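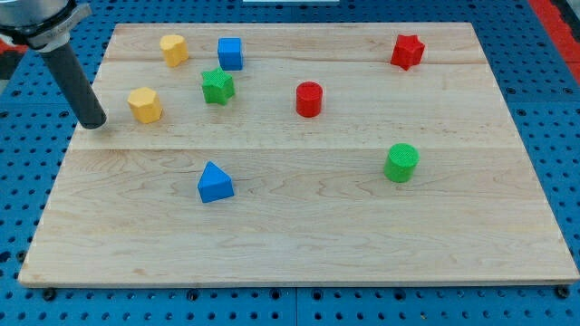
The Clinlow toy library opens at ten on Saturdays, and by five past there's usually a queue back to the church railings. I'd gone along to talk to the woman who runs it, and she had me stamping cards before I'd got my coat off. We did manage to sit down in the end (on very small chairs) and I'm so glad we did, as I could have listened to her all day.

She began with a cupboard. "My sister had a cupboard full of things her two had grown out of, and I had a baby and no money, and I thought, well, how many cupboards like that are there in Clinlow?" Plenty, as she soon found out. The library now has 700 toys on the shelves, and members can take out three at a time for a fortnight. Puzzles go fastest. Anything with a siren on it goes out and comes back the next morning.

I asked what she'd learned about play from watching so much of it, and off she went. "Parents come in looking for something for a four-year-old, and they want it to say four on the box. I always ask what the child did yesterday. If she spent the whole day putting spoons in a boot, then I know exactly where to send her!"

She is a great believer in plain blocks. Her own set came from her grandmother in Drilach and is kept at home, though she's tempted to bring it in. "You give a toddler a block and it goes in the mouth. Then it gets banged on the floor. A year later it's a wall, then it's a sandwich, then it's a phone, and they're ringing you up on it and you'd better answer. My eldest was still building at eleven. He'd have been mortified if his friends knew, but he'd be there on the landing with a whole harbour going on."

Does it matter what sort? Not much, in her view. She likes a mixture of shapes, because children start sorting them without being asked, and then they start arguing about the sorting. "I had a little boy here who put all the ones he called sleepy in one pile. I still don't know what made a block sleepy. His friend knew, though. She moved one across and he said yes, you're right."

The library had a wobbly patch a couple of winters ago when the hall roof leaked over the dressing-up rail, and for two months everything was run out of a spare room above the Ginting Bakery. Families had to come up the back stairs in pairs. She remembers it fondly, mostly for the smell. The bakery still sends down a tray of ends on Saturdays, and I can report that the cheese ones are excellent.

Money came next, and she was very open about it. Membership doesn't cover the rent. A grant of £2000 from the Grusidum Fund paid for new shelving and for the big floor mat, and the rest is jumble sales and a sponsored walk along the canal. "I do hate asking. But then you see a dad carrying a marble run home on the bus with it balanced on the pushchair, and you think, right, I'll ask again."

What about missing pieces? She laughed at that for some time. Every returned toy gets counted back in against its card, and there's a biscuit tin on the desk for strays. The rule is that a jigsaw can go out one piece short as long as the lid says so. "Children are very good about it. They like knowing which piece. One girl drew us a new one, a bit of a cow's leg, cut it out and everything, and it fits! It's been in that puzzle ever since."

I wondered if she had any advice for a parent stuck indoors on a wet afternoon with a bored child, and she was quick to answer. Put most of the toys away, she said. Leave a few out on the floor somewhere they aren't normally, under the table or at the bottom of the stairs, and then go and do something of your own nearby. "Don't sit there looking hopeful. They can tell."

She's hoping to open on Wednesday afternoons as well from the summer, if the hall can fit her in between the choir and the judo. There's also talk of a shelf of board games for grandparents to borrow, which I think is a wonderful idea, and I've already put in a request.

By then a small customer had arrived at her elbow with a wooden crocodile on a string, wanting it stamped. She stamped the card, and then, by popular demand, the back of his hand.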